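Drawer task keeps failing on the second drawer, any tips?
Posted Jun 24, 2021 in Student Robotics

oshima_bench
Our club at Nornside is doing a tidy-up challenge: open a drawer, put a can away, shut it again. The top drawer is fine. The bottom one is a pain, and we've only closed it 26 times out of 118 tries, which is pretty embarrassing with the open day coming up in June.

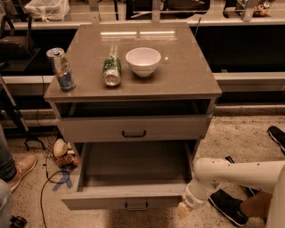 The arm comes in from the side and either pushes too close to the corner so the drawer jams, or stops short and thinks it's finished. We're using the same motion for both drawers, just lower. Should we write a separate one?

gravdale_mentor
Yes, write a separate one! A low drawer that's pulled way out needs a much longer push, and if you shove it near a corner it'll twist on the runners. We had the exact same thing in our class last spring. Aim for the middle of the front panel, go slow, and let it keep pushing until the drawer stops moving. Also put tape down where the base parks. Ours was 3 inches off some mornings and we blamed the code for 8 days (sigh).

tinbox
wax the runners

oshima_bench
Thanks both! Trying the middle push tomorrow. The cabinet's from the Ernmont surplus sale so wax probably can't hurt either.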